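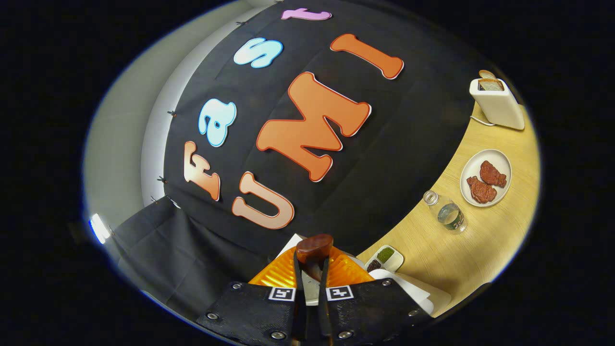
Pince à main, plateau orange et table de préparation, devant la toile noire marquée « FastUMI ».

Ateliers > Automatisation > Entretiens

Chez Celturix, les gestes de préparation de repas sont enregistrés à la pince avant d'être transférés aux bras du site. Elspeth Dow, responsable de ligne, encadre 12 opérateurs. « On saisit, on dépose, on recommence. Une séquence dure 46 secondes, remise en place comprise. »

Le poste a changé de contenu. Gerrit Matlala, ancien préparateur, passe désormais la matinée à faire des démonstrations et l'après-midi à trier les échecs. « Je croyais tenir les objets toujours pareil. Les courbes disent le contraire – surtout après 16 heures. »

Les objets brillants et arrondis restent difficiles : la prise glisse si les doigts se ferment hors axe. La direction a fixé à 20 minutes la durée maximale d'une session, les poignets fatiguant vite. Matlala demande une prime pour ce travail. « Le geste vient de nous, il faut que ça figure quelque part. » Dow confirme que la discussion reprendra en décembre.

À lire aussi
Furari : les caristes face au tri automatique
Wivico revoit ses horaires de nuit
Oosthuizen, deux ans après les premiers bras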